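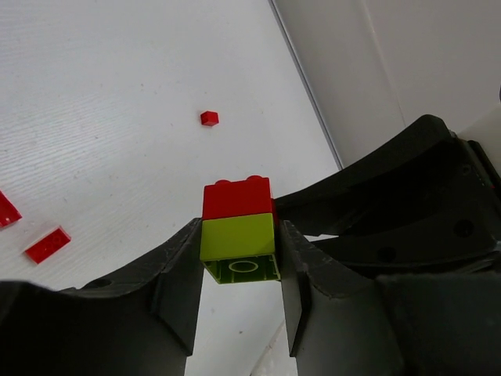 Emiliano Camacho

Rurness: episodios de agarre y apilado con ladrillos encajables

Versión de agosto. Datos grabados en el taller compartido de Sundwood con un brazo de sobremesa y pinza de dos dedos paralelos.

Contenido
Más de 300 episodios teleoperados. Cada uno incluye vídeo de la cámara de muñeca, posición articular y apertura de la pinza. De ellos, 48 quedan reservados para validación.

Tarea
Coger una torre de dos ladrillos grandes, rojo sobre verde lima, y levantarla sin separar las piezas. El agarre se hace por el ladrillo inferior; el rojo sobresale por encima de los dedos. En la mesa blanca puede haber piezas rojas más pequeñas como distractores.

Estructura
episodios/ un directorio por episodio
calib/ parámetros de la cámara y offset de muñeca
scripts/ conversión y reproducción

Uso
Instalar Flikton y ejecutar scripts/reproducir.py con la ruta del episodio. El lector carga bloques de 200 pasos; el último puede ser más corto.

Limitaciones
Una sola mesa y luz uniforme. Los dedos tienen arañazos visibles y no se han sustituido durante la grabación. No hay sensor de fuerza. En 36 episodios falta la apertura de la pinza en el primer paso; el lector repite el valor siguiente.

Mantenimiento
Calibración: Hannelore Kuster. Incidencias, en el repositorio Trummer.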